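Fold the Sweatshirt Flat

I have been folding clothes for money, on and off, for a good part of my working life. First it was a shop floor in Noswood, then the back room of a resale place called Bustos, and now it is my own small mending and laundry business. I have a simple opinion about sweatshirts, and it puts me at odds with most of the advice I read. I think they should be folded flat, on a table, and stacked on a shelf. I don't think they should be rolled, hung, filed upright in a drawer, or stuffed into their own hoods.

Most of what gets written about folding is written about T-shirts. A T-shirt is thin and forgiving. You can fold it badly and it will still look like a T-shirt when you put it on. You can stand it up on its edge in a drawer next to twenty others and they will hold each other up. The person giving the advice then says "and do the same with your sweaters and sweatshirts," and moves on to socks.

A sweatshirt doesn't behave like that. The fabric is thick and the cuffs and hem are usually a different knit from the body, so they pull in while the body spreads out. When you fold the sleeves across the back you are stacking several layers in the middle and very little at the sides. If you roll it, the roll comes out fat at one end. If you file it upright, it slumps over as soon as you take out the one beside it. I tried the upright method for a full winter because a customer swore by it. By February I was refolding the whole drawer every time I wanted one thing out of it.

The quarter-zip is the worst of them, and it is also the one I own the most of, so I have had time to think about it. The trouble is the collar. A crew neck lies down. A hood can be folded over the back and pressed into a square. A stand-up collar with a short zipper has its own ideas. It wants to stay a tube. If you leave the zipper open, the two sides spread and the teeth catch on whatever is stacked on top. If you close it all the way, the collar stands up off the fold and makes a lump, and every garment above it tilts. 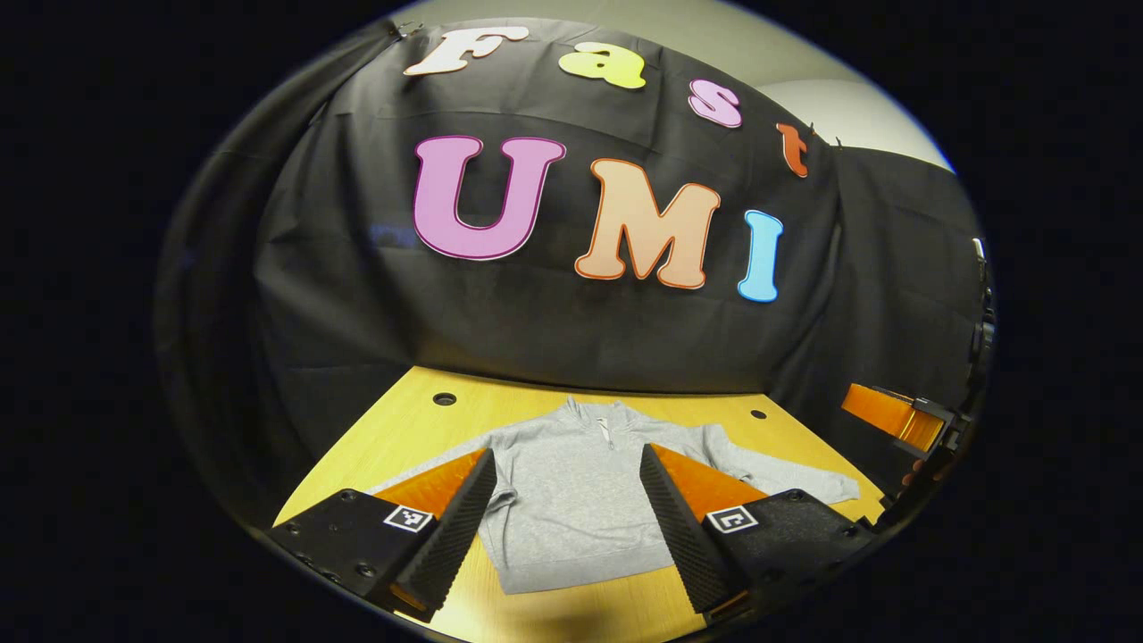

What I do is zip it up most of the way, lay the shirt face down, and smooth the collar flat with my palm before touching the sleeves. People skip that and go straight for the sleeves, then wonder why the finished fold has a hump in it. Do the collar first. The zipper should run straight down the center. If it bends, the whole shirt is twisted and the fold will come out crooked no matter how careful you are after that.

Then the sleeves. I was taught at the shop to fold each one straight across the back, so that they overlap. I stopped doing that years ago. I bring the side of the body in by a third, and then turn the sleeve down so it runs toward the hem. That puts the thickness of the sleeve along the length of the shirt and keeps it away from the shoulders, where there is already enough going on. Same on the other side. Then I fold the bottom up to the middle, and once more to the collar. Turn it over and the zipper is in front where you can see it.

All of this needs a table. I feel more strongly about the table than about the fold. The bed is where most people fold clothes, and the bed is soft, and you can't smooth a thick knit against something soft. You push down and it pushes back and the wrinkle just moves over. On a hard surface the wrinkle goes out the end of the sleeve and it's gone. I have seen people do a lovely job on a kitchen counter and then do a poor job with the same shirt on a comforter, and decide that they are bad at folding.

It doesn't have to be a special table. A desk is fine. The one thing I would ask for is enough depth to lay out a sweatshirt from collar to hem with a little room left over. I bought my current table from a small outfit called Flosent, mostly for the height, and I put it on blocks to get another 4 inches. Before that I worked for a couple of years at an old dining table that was too low, and my back let me know about it. If you have to bend to reach the far end, you will start rushing the far end, and the far end is usually the collar.

The other side of this argument is hanging. Plenty of people hang their sweatshirts and I understand why. It is fast and you can see everything. But heavy knits stretch when they hang, and they stretch at the shoulders, in the exact shape of the hanger. I get them in for repair with the little points sticking up on each side and there is not much I can do. Steam helps some. A wash helps some. The points come back if the shirt goes back on the hanger. I tell people this and they nod and hang it up again, and I suppose that is their business.

I should say something about the folding boards too. I own one. It's a hinged plastic thing and it makes a very neat rectangle out of a dress shirt. With a thick sweatshirt the flaps don't want to close all the way, and you end up pressing on the plastic with your forearm. When I worked at Bustos we had a rush every fall when the warm clothes came in, and one November we put 630 sweatshirts and sweaters through the back room. We started with boards. By the end of the second day everybody was folding by hand, and going faster. The stacks were not perfectly even. They sold fine.

That job also taught me how high a stack should be. The shelves there were 16 inches apart and the rule was to fill them. A full shelf looks good for as long as it takes the first person to want the gray one at the bottom. They pull, the rest lean, and in an hour it's a pile. At home I stop well below the shelf above, so that a hand can go in flat and lift the top ones off together. That leaves air on every shelf, and I know it looks like wasted space to anybody who has read an article about wasted space. I would rather have the air.

I have heard it said that none of this matters, and that a sweatshirt is a thing you wear to take out the trash. I have some sympathy for that. There was a stretch when my kids were small and the clean clothes lived in a basket and got pulled out of the basket in the morning and nobody came to any harm. I wouldn't tell a person in that stretch to start smoothing collars. If the basket works, use the basket.

But I do think a lot of clothes get thrown out before they need to be, and that the way they are kept has a part in it. When I lay a shirt out flat to fold it, I see the front of it. I see the small stain by the pocket, the cuff that has started to go, the zipper pull that is hanging on by very little. I can set it aside and fix it that evening. A shirt that goes from the dryer to the hook to my back and around again doesn't get looked at. The people who bring me mending have often had the hole a long time and only noticed it when it got big enough to put a thumb through. Laying the thing out on a table is most of the inspection, and it costs less than a minute.

Heathered knits are a good case. The mixed color hides a good deal, which is one reason people like them. It hides pilling and it hides thin spots. You can wear a gray heather down to almost nothing at the elbow and not see it from across the room. You will see it on a table under decent light, and you will feel it when you run your hand down the sleeve.

A friend of the business asked me to teach an evening class on this at the Flokgate center, and I said I would do it if they could find tables of the right height. They had more than 200 chairs and very few tables, so for now we are doing it in small groups. I ask everybody to bring one sweatshirt they actually wear, and I ask for the thick ones, with collars if they have them. We spend the first ten minutes on the collar and people get impatient with me. Then they do the sleeves, and turn it over, and most of them unfold it and do it again without being asked.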